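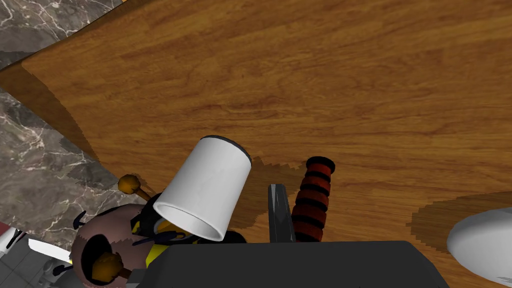

5.2 What the wrist camera buys us

We went into this part of the study pretty sure that clutter would be the thing that broke our policy. So we gave it plenty of clutter. All runs use the Trarnent simulator, with 300 training episodes and 1,000 test rollouts per setting, and I kept the same random seeds for the Dridgate baseline so the two could be compared fairly (that cost me most of October).

Clutter did hurt, but less than I'd guessed. The bigger trouble came from views with hardly anything to grab onto visually — a big plain surface close to the lens, some floor, and that's it.

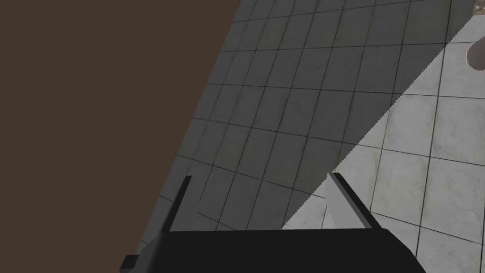

Figure 4. Simulated wrist view with the gripper open above a tiled floor; a dark brown surface fills much of the left side.

With wrist input alone, the policy lost its way in 319 of the 1,000 rollouts, and most of those began with a close, flat surface taking up a lot of the view. Adding a memory of the last 9 steps helped a great deal, and we liked it enough to make it the default in Boutros, our released code. We also tried longer memories, but training got slow and touchy. Results on the Cunesham layouts follow in Section 5.3.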